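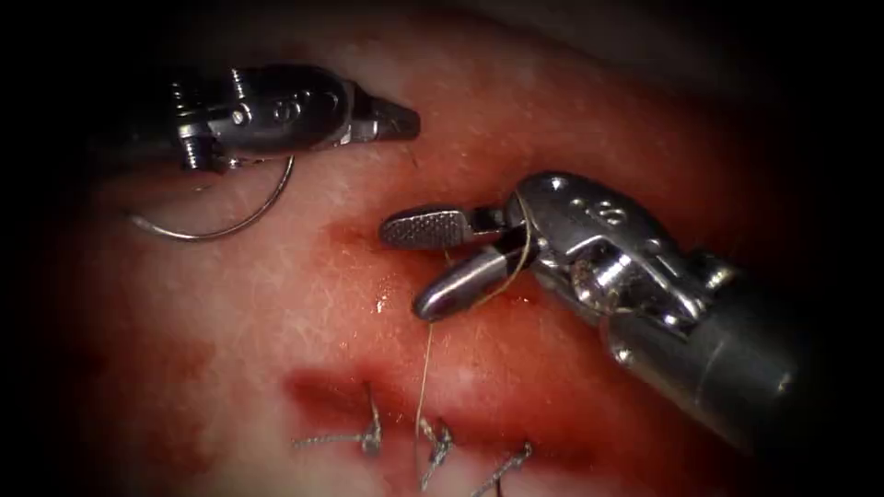

Step 4. Set up your first petition page

Okay, your Gikance account is live and you've confirmed your email, so let's get an actual petition up. I've built a bunch of these by now, mostly for disability access and fair housing campaigns, and the whole thing takes me 15 minutes if my text is ready to go. Write your text first! The editor signs you out when you wander off, and I have lost more than one opening paragraph that way.

4.1 From the dashboard, click New Action and pick Petition. Don't pick Pledge. They look the same on screen, but a pledge can't be addressed to anyone, and you can't convert it later.

4.2 Type your title. Keep it to one plain ask, like "Put a ramp at the Waseck library entrance." I used to cram the whole backstory in there and people just scrolled past.

4.3 Fill in the Target box. This is the person or office who can say yes. Use the job title and leave the name off, so the page still makes sense if somebody new takes over in September.

4.4 Paste your text into the Story box. You get 540 words, and headings count toward that. If you're pasting from a word processor, use Paste Plain or you'll end up with three different fonts (ask me how I know).

4.5 Under Signer Fields, leave Name and ZIP code turned on and switch off the rest.

Caution: Phone number is ON by default. Please turn it off unless you really plan to call people. On our paratransit petition I left it on for the first week, and signups crawled until I noticed.

4.6 Set your goal. Gikance suggests a number based on your mailing list, and you can type over it. Ours suggested 1,064 and we finished with 1,347, so I wouldn't sweat this one too much. You can raise it any time, but you can't lower it once the page is public.

4.7 Click Preview, then open the preview on your phone too. Go through it with a screen reader if you have one. If your button text just says "Click," change it to something like "Sign the petition."

4.8 Hit Publish.

Note: Your page may not show up in search right away. The direct link works immediately, so send that one around.

Step 5. Connect your mailing list

Skip this step if you keep your contacts in a spreadsheet, and go to Step 6.

5.1 Open Settings, then Connections, and choose Allden.

5.2 Sign in to Allden in the pop-up window. No pop-up? Your browser is blocking it, so allow pop-ups for this page and try again.

5.3 Choose which list new signers should land on. I keep a separate one called Yazzie Street for our neighborhood stuff, so those folks don't get every statewide alert.

5.4 Check the box for Ask Permission First. Signing a petition and wanting emails are two different things, and people get mad (fairly!) when you mix them up.

5.5 Sign your own petition with a second email address and see if it lands on the list. Delete the test signature when you're done.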